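Home | The Arm | Book a Slot | FAQ | Contact

Teaching Sessions: Your Questions, Answered With What Patience We Have

Filed under: Teleoperation, Getting Started

What am I signing up for?
A slot at the Munorville bench, where you steer a robot through a kitchen chore while it records everything you do. Picking things up, putting them on plates, putting them back. You will do this many times. Lovely Marquez runs the sessions and has heard all the jokes about being replaced.

Do I need experience?
No. People who play a lot of video games tend to be fast and a bit rough. People who cook tend to be slow and very good. We take both.

Do I push the arm around or use the remote?
Depends on the task. For wide, simple moves we let you take hold of the arm and walk it through by hand. For anything involving the fingers we use the remote handles, so your own hands stay out of the wrist camera's view. A model trained on your knuckles will go looking for your knuckles.

How many tries count as a session?
20 good ones. A full task set is 200, shared among several people, and Ghislain Perron would like 800. Ghislain is not the one holding the handles.

Why is it always vegetables?
They roll, they shine, and no two are the same shape. A wooden block will forgive a sloppy approach. A pepper on its side will let you get both fingers around it and then leave. 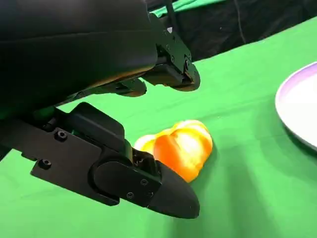
Wrist view, pepper task. The plate is over on the right.

Where should I look while I'm steering?
At the wrist view for the last little bit, and at the table for everything else. New people stare at the screen the whole time and then wonder why the elbow is somewhere odd.

I dropped it. Do I start over?
Keep going. If you pick it up again calmly, we keep the recording — a robot that has only seen perfect grabs has no idea what to do after a bad one. If you swear and let go of the handles, we delete it.

Can I go faster?
You can. The robot will copy you, including the part where you overshoot.

When is the next open day?
20th March. The slots in May go up after that.

Comments (3)

ostov_fan: Did my 20 last week. My wrist has opinions. Is there a left-handed setup?

Lovely Marquez: There is, ask when you book. Also please sit back in the chair, everyone leans.

Rizvi: You say glare is fine but I lost the edge of the pepper twice. Could someone at least try a duller vegetable?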